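Chapter 5
Packing Small Goods for Shipment

In this chapter
Choosing a carton
Lining the carton
Placing goods that come in their own cases
Filling, closing and labeling
Checking a packed carton

Key terms: carton, flap, liner, void, void fill, inner case, drop side, packing slip

5.1 Why small goods get damaged

Chapter 4 dealt with heavy and awkward items, where the main danger is the weight of the item itself. Small goods are different. A pair of glasses, a wristwatch or a set of earphones weighs very little, and a carton holding one of them feels almost empty. Handlers lift it with one hand, toss it onto a belt and stack heavier cartons on top of it. The contents slide from wall to wall each time the carton is tipped.

Most damage to small goods comes from this movement inside the carton. Crushing is the second cause. Both can be prevented at the packing table with ordinary materials, and neither needs much extra time once the packer has learned the order of work.

Consider the records kept by Turnberg, a mail-order seller of reading glasses and sunglasses. In June the firm shipped 1,000 cartons from its main packing room. Of these, 110 led to a complaint. Rohani Sitompul, the shipping supervisor, sorted the complaints by hand and found that broken lenses were a small part of the total. The larger part was scratched or cracked cases. Customers had received glasses that were fit to wear, but they sent them back anyway, as the case looked used. We will return to the Turnberg records at the end of the chapter.

5.2 Preparing the carton

Fold the carton into shape and tape the bottom seam before anything goes inside. Set it on a flat table with enough clear space on all sides for the flaps. Open all four flaps and press them outward past the vertical so that they stay down. A flap that springs back will catch the packer's wrist or knock an item out of position.

Cut the liner next. It should be long enough to cover the bottom and come up the walls. Bubble wrap, foam sheet and corrugated paper are all used as liners. Push the liner into the corners with the fingertips. It doesn't have to lie smooth, but it shouldn't leave bare cardboard under the goods. 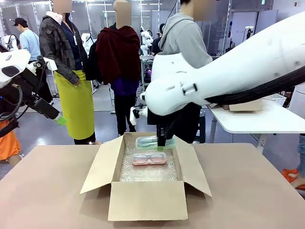
Goods sold in their own cases need less wrapping than loose goods, though they still need a fixed place in the carton. A hard case protects its contents against pressure. It does little against repeated knocks, and two hard cases that strike each other will mark each other. The packer decides on the arrangement before closing the carton. Two eyeglass cases can be set one behind the other on a silvery bubble wrap liner, as they are in the box on the table, and with clear cases like these the packer can check the contents without opening the lid: the pink frames show plainly through the case in the middle. Once the arrangement is settled, a strip of liner or folded paper goes between the cases so that their faces don't rub.

Place the first case flat. Don't stand it on its edge to save room, unless the carton was made for that. Place the second case the same way around as the first, with the hinges on the same side. Then tip the carton gently toward you and back. If either case slides, the void is too large and must be filled.

5.3 Filling the void

The void is all the space left in the carton after the liner and the goods are in place. Fill the sides first, then the top. Crumpled paper works well at the sides. For the top, use a flat piece of the same material as the liner, folded over once.

Stop when the fill is level with the top edge of the carton. Overfilling makes the flaps bulge, and a bulging carton does not stack. Lay the packing slip on the fill, printed side up, and close the short flaps before the long ones.

Try it yourself

Work in pairs. You will need a small carton, a liner, scrap paper and two empty eyeglass cases.

1. Pack both cases as described in Section 5.2, but leave out the void fill. Close the carton without tape.
2. Have your partner turn the carton over and set it upright again. Open it and note where the cases have moved.
3. Repeat with the void filled. Compare your notes.
4. Trade places and repeat using a different liner.

Keep your notes. You will need them for the damage report in Section 5.5.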